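Automation update: fridge loading at the Nultow test kitchen

Handheld grippers, white plates, open compartments
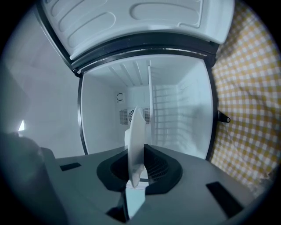 What changes for kitchen staff

Since September, the Nultow kitchen crew has recorded refrigerator tasks with handheld grippers for the Wudia restocking arm. The target is 3,000 recordings. Each shift now includes 2 hours of recording, taken out of shelf prep.

Hywel Griffiths schedules the sessions. Gilang Raju reviews the files and returns any in which the fingers lose the item. Staff who record do not review their own work.

Job grades and hours stay the same through the trial. When the arm goes into service, evening restocking moves to it and the crew keeps date checks, cleaning and door seals. Training on the stop procedure takes 13 minutes and is required before anyone works beside the arm. Sign up with Modupe Osagie.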